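4.2. La liste du vendredi et la feuille de match

Dans les quatre clubs étudiés (Skokatport, Zemach, Polat et Resura), la composition de l'équipe passe par deux documents. Le premier est une liste provisoire, envoyée aux joueurs par messagerie à la fin de la semaine. Le second est la feuille de match, remplie au vestiaire avant le coup d'envoi. L'écart entre les deux constitue notre mesure principale de l'indisponibilité. Un joueur présent sur la liste et absent de la feuille est codé comme défection tardive, quel que soit le motif ; un joueur absent de la liste et présent sur la feuille est codé comme rappel.

Le corpus comprend 70 matchs de championnat. Les matchs de coupe ont été écartés, car les entraîneurs y font tourner l'effectif volontairement et l'écart perd alors sa signification. Les matchs reportés ont été conservés lorsque la liste avait été refaite, et exclus dans le cas contraire. Sur ces 70 matchs, 45 présentent au moins une défection tardive. Dans 18 de ces 45 matchs, elle touche le gardien ou l'un des défenseurs centraux, postes pour lesquels aucun des quatre clubs ne dispose d'une doublure régulière.

Les motifs déclarés ont été relevés auprès des entraîneurs après chaque rencontre. Les blessures survenues à l'entraînement sont les mieux documentées, parce qu'elles donnent lieu à une déclaration. Les empêchements professionnels (astreinte, changement d'équipe, déplacement) le sont moins bien et dépendent de ce que le joueur a bien voulu dire. Restent les motifs familiaux et une catégorie résiduelle dans laquelle nous avons rangé les messages sans explication. Cette dernière catégorie est plus fournie à Polat que dans les autres clubs, ce qui peut tenir aux habitudes de l'entraîneur autant qu'à celles des joueurs.

La première hypothèse était que les défections tardives réduisaient le nombre de buts marqués. Elle repose sur un raisonnement courant dans le milieu : l'équipe remaniée au dernier moment défend en nombre, renonce à presser haut et se contente du point du match nul. Les observations vont partiellement dans ce sens. Les matchs sans but se rencontrent plus souvent après une défection défensive qu'après une défection offensive. L'écart est net à Zemach et à Resura, faible à Skokatport, inexistant à Polat.
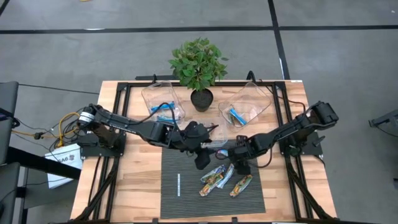 Lionel Pons conteste cette lecture et estime que nous prenons l'effet pour la cause. Selon lui, un entraîneur qui sait le samedi soir qu'il lui manquera un central prépare un autre match, parfois meilleur que celui qu'il avait prévu, et le score vierge traduit alors un plan suivi jusqu'au bout. « Quand on fait zéro à zéro avec ce qu'on a, on n'a pas perdu deux points, on en a pris un », ajoute-t-il.

L'objection est recevable et nos données ne permettent pas de l'écarter complètement. Nous l'avons prise en compte en distinguant les défections connues la veille de celles annoncées le jour même. Si l'hypothèse de Pons est exacte, les premières devraient être associées à des matchs fermés mais équilibrés, les secondes à des résultats plus dispersés. C'est ce que l'on constate dans trois clubs. À Skokatport, la distinction n'a pas pu être appliquée pour la première partie de saison, l'heure des messages n'ayant pas été conservée.

4.3. Le recours aux rappels

Face à une défection, l'entraîneur a le choix entre jouer avec un banc réduit et rappeler quelqu'un. Le rappel vient soit de l'équipe réserve, soit d'un groupe de joueurs licenciés qui ne s'entraînent plus régulièrement. Les clubs n'y recourent pas de la même façon. À Resura, Fabrice Vasseur puise presque toujours dans la réserve et fait entrer le joueur rappelé en seconde période. À Zemach, Thibault Moulin préfère déplacer un titulaire et compléter le banc avec un ancien. Il justifie ce choix par la connaissance des consignes : un latéral repositionné dans l'axe commet des erreurs de placement, mais il sait à quel moment l'équipe remonte.

Les deux pratiques ont un coût. La première affaiblit la réserve, qui joue souvent le même jour et dont l'entraîneur apprend la perte d'un joueur au moment où il compose sa propre équipe. La tension entre les deux vestiaires revient dans presque tous les entretiens menés à Resura. La seconde fatigue un petit nombre de titulaires, sollicités à plusieurs postes et rarement remplacés. Les temps de jeu relevés à Zemach montrent que les mêmes joueurs terminent toutes les rencontres, y compris celles dont le résultat est acquis.

Le calendrier des recrutements aggrave la difficulté. Les arrivées de l'hiver sont peu nombreuses et concernent surtout des attaquants, alors que le déficit se situe derrière. Interrogé sur ce point, Lionel Collet indique que le club de Polat a cherché un défenseur jusqu'en février sans en trouver un qui accepte le trajet des entraînements. Il a finalement terminé la saison avec un milieu reconverti. Skokatport a obtenu un renfort au même poste, mais celui-ci n'a pas été disponible pour les matchs à l'extérieur.
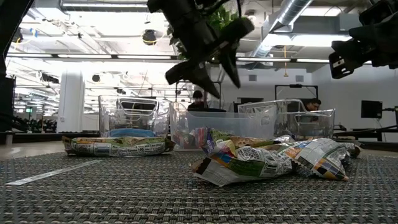 Figure 2. Sachets de chips sur un tapis tissé gris, sous une pince noire.

Nous avons ensuite comparé les matchs avec rappel et les matchs joués avec un banc réduit. La comparaison porte sur le seul score à la pause et sur le score final, faute de données de jeu plus fines. Les équipes au banc réduit tiennent le résultat en première période et le perdent davantage ensuite. Les équipes ayant recours à un rappel suivent une évolution plus plate. L'interprétation la plus simple est physique : sans remplaçant, l'entraîneur laisse sur le terrain des joueurs qu'il aurait sortis. Naylor défend une interprétation différente, fondée sur la prudence tactique, et considère que l'équipe courte en effectif recule d'elle-même dès qu'elle prend l'avantage. Les deux mécanismes peuvent se cumuler et le score seul ne les sépare pas.

Un cas mérite d'être signalé. Le match en semaine du mercredi 4 octobre 2023, entre Polat et Resura, a été joué par deux équipes privées chacune d'un central. Il s'est terminé sans but. Les deux entraîneurs ont fourni des récits opposés de la rencontre, Vasseur parlant d'un match maîtrisé et Collet d'une soirée où personne ne voulait prendre de risque. Nous l'avons conservé dans le corpus, avec un codage double, une défection étant enregistrée pour chaque équipe. Son retrait ne change pas le sens des résultats.

La qualité des listes provisoires pose une dernière question de mesure. Certaines sont volontairement trop longues, l'entraîneur y inscrivant des joueurs qu'il sait incertains pour ne pas les vexer. À Skokatport, cette habitude s'est installée au cours de la saison et gonfle artificiellement le nombre de défections. Nous avons donc demandé que les joueurs incertains soient marqués d'un signe convenu. La consigne a été suivie de manière inégale, et les listes antérieures n'ont pas été corrigées.

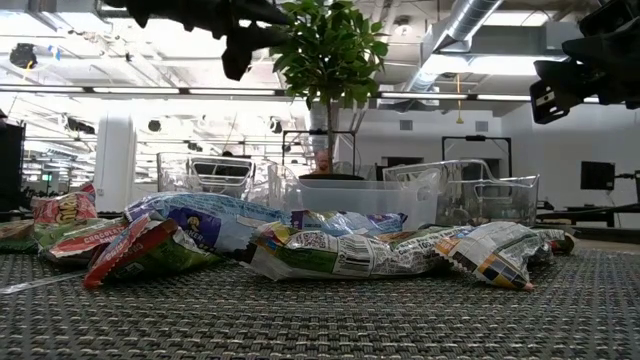 4.4. Limites

Les clubs ont été choisis pour leur accessibilité et appartiennent au même niveau de compétition. Ils se rencontrent entre eux, de sorte que les observations ne sont pas indépendantes. Les motifs d'absence proviennent d'une seule source par club, l'entraîneur, et les joueurs n'ont pas été interrogés sur leurs propres défections. Enfin, l'état des terrains n'a pas été relevé, alors que plusieurs entraîneurs le citent parmi les raisons d'un score vierge. Un relevé de ce type est prévu pour la saison suivante à Zemach et à Resura.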